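Petrenko tape piece to be played from restored eight-channel masters

2026-08-28

The Binthorpe sound archive has finished transferring the eight-channel masters of "Grivari," the long tape composition by Petrenko that has been heard until now only in a two-channel reduction. The restored version will be played at the archive's listening hall in Vorkivau over 30 loudspeakers, with the original channel routing reconstructed from the composer's patch sheets.

The work lasts 132 minutes in the restored form. The stereo reduction, made for radio, is shorter because two of its sections were dropped and a third was faded early to fit the broadcast slot. Both missing sections survive on the multichannel reels. One consists almost entirely of bowed metal sheets recorded at close range and played back at half speed. The other is built from short splices of room tone, each a few seconds long, with the joins left audible.

Transfer work began in May. The reels had been stored upright in a dry room, but the binder on the later stock had started to shed, and those tapes were baked at low temperature before playback. The machine used was an eight-track one-inch deck with a rebuilt head block. Azimuth was set separately for each reel against recorded tones where these existed and by ear where they did not. All channels were captured in a single pass at 96 kHz and 24 bits. No noise reduction was applied to the preservation files.

Splices were the main difficulty. The archive logged 2,222 of them across the full set of reels, of which 1,013 had dried out and were remade before the tape was run. Old adhesive was removed with cotton swabs, and new splices were cut at the same angle as the originals so that the length of each crossfade would not change. In two places the tape had been joined with ordinary office tape, which had bled through to the adjacent layers. Those layers were cleaned by hand and transferred separately.

Anitha Shenoy, who led the transfer, said the condition of the reels had little effect on what can be heard. "There is some dropout on channel six in the opening, and a print-through echo before the first loud entry. We left both in the preservation files. The concert copy has the print-through lowered by a few decibels, and that change is documented."
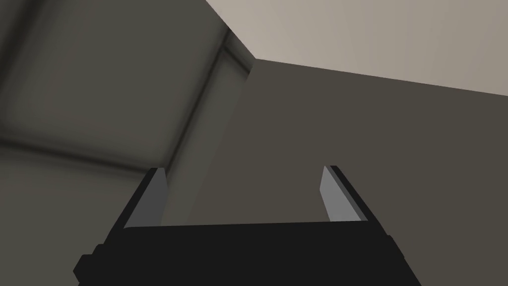
Selamawit Feyisa would have preferred that the concert copy be left alone as well, arguing that the faint pre-echo was known to Petrenko and had been on the tape at every early playing. The archive's position is that the echo has become stronger in storage and that the adjusted level is closer to what the first audiences heard. Both versions will be kept, and either can be requested for study.

The routing posed a separate problem. The patch sheets show eight sources feeding groups of loudspeakers that change from section to section, but they do not give levels. Keegan Nguyen, who prepared the playback system, worked from a floor plan and a page of pencil notes that mark certain groups as "far" or "under." The "under" group has been placed beneath the raised seating, facing the floor. The "far" group stands in the corridor behind the hall, with the doors open.

Level changes will be run from a cue list — there is no live mixing in the performance. The cue list was checked against the stereo reduction, where some of the original balances can be inferred from the relative loudness of the sources. Where the reduction gave no guidance, the groups have been set to equal loudness at the center seat.

Listeners may move between seats during the work and leave and reenter by the side door. There is one pause, after the fourth section, at the point where the patch sheets call for a change of reels. The pause will be kept at the length needed for the change even though playback is now from files.

A printed booklet with the patch sheets, the splice log and an essay by Raíssa Andrade on the bowed metal recordings will be sold at the hall. The preservation files can be heard by appointment in the Binthorpe reading room, on headphones in a stereo fold-down or over the room's own eight-channel system.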